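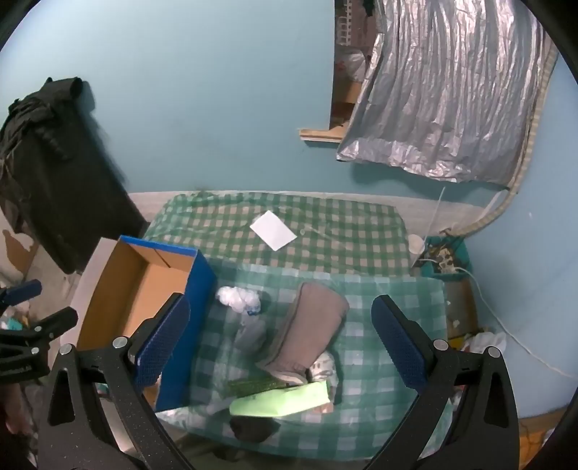 The Osis Blue Box

Open-topped card box, bright blue outside, plain brown inside
Sold flat, in packs of 3
Product code: OS 156

I started selling these because I kept needing them myself. My kitchen table is where everything in our house ends up (bits of food shopping, clothes on their way to somewhere else, wrappings I mean to deal with later) and for years I sorted it all into whatever old box happened to be in the hall. They were ugly, they had other people's address labels all over them, and the bottoms went. So when Tivach offered me a run of plain boxes in a really cheerful blue I said yes before I'd even asked the price!

The blue is only on the outside. Inside you get bare brown card, and I like it that way. It makes things easier to find, and you can write on it with an ordinary pencil. I put the month on the inside of mine, so there's one under the bed that says August and is full of summer tops.

Looks lovely on a checked cloth, by the way. Green and white is my favourite with it.

What I use mine for

Mostly for clearing the table. I stand the box open to the left of everything, because I'm right-handed and it's less of a reach across, and I fold the flap out to the side so it isn't flopping in my way. Then I do the big soft things first. Anything in fabric goes along the bottom, and crumpled odds and ends get pushed in round the sides. Small hard things go on top or they vanish for a fortnight.

I do take the vegetables out before I start. I once packed a courgette in with the winter woollies and I won't be doing that again.

They're also good for:

Charity shop runs
Wool and half-finished knitting
Children's dressing-up things
Parcels, if you tape the base twice
Keeping in the car boot so the shopping doesn't roll about

Putting it together

Open it out until it's square and fold the two short base flaps in, then the long ones over them. Run a strip of tape along the join. I use the Lornex paper tape because it tears by hand and goes out with the recycling, but any parcel tape will do. Give it a press from the inside before you load it up.

The top flaps can be folded out, tucked down the inside or taped shut. If you're going to use the box on a shelf, tuck them down, it looks much neater.

Looking after it

It's cardboard, so please don't stand it on a wet floor. Crumbs and dust shake out and marks on the blue will usually come off with a barely damp cloth, but go gently, as scrubbing takes the colour with it. Flatten it when you've finished and it'll slide behind a wardrobe.

Does it come with a lid?

No, just the flaps. If you want a proper lid you're better off with the Ursu storage box, a stiffer thing altogether, though that one only comes in grey and I do miss the blue.

Can I order a lot of them?

Yes, please do! I've 68 packs here at the moment and can get more from Tivach if you give me a bit of warning. Larger orders come straight from them on a pallet, so you'll need somewhere dry to put it.

Last orders for sending before Christmas: 12/12/25. Anything after that will go out in the new year.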